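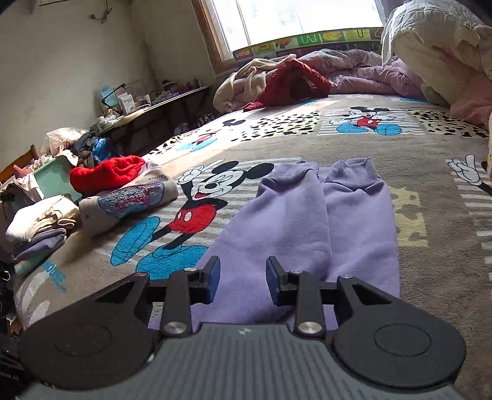
I've sold bedding for years and the Stolano blanket is the one I keep at home. It's a big, soft throw for a full-size bed, and I fold all my laundry on top of it (lavender sweatpants, flat out on a Mickey Mouse blanket, is pretty much my Sunday!). The Stolano comes in plain colors only, sorry, so for cartoons you'll have to look elsewhere.

Item no. 2305. Machine wash cool, tumble dry low. Mine has been through the washer more times than I'd like to admit and the edges still lie straight. It does shed a little the first time, so wash it alone.

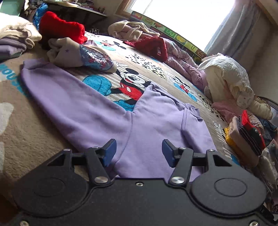 Lavender sweatshirt on a Disney character bedspread

Rozália Charvát wrote in August to ask if it's too warm for summer. I'd say yes, unless you sleep cold like me. Get the Vaněk cotton one instead, item no. 747.

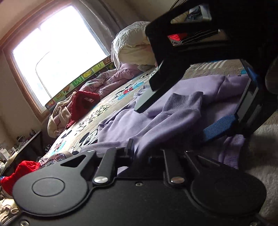

Ordering and shipping

We pack orders on Mondays and Thursdays, and Melur Sutanto answers the email if yours is running late. Gift wrap is extra, and I do it myself, 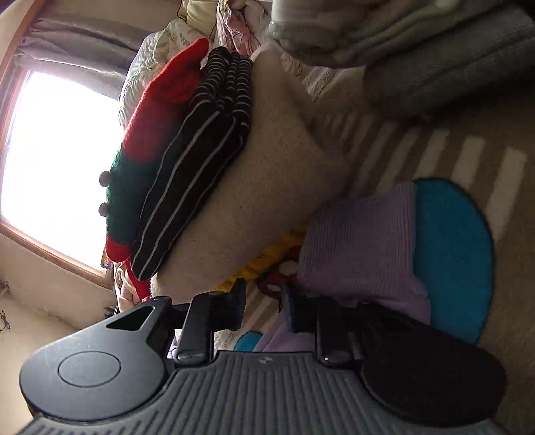

so please tell me if you want ribbon or just paper. Returns are fine as long as the blanket hasn't been washed.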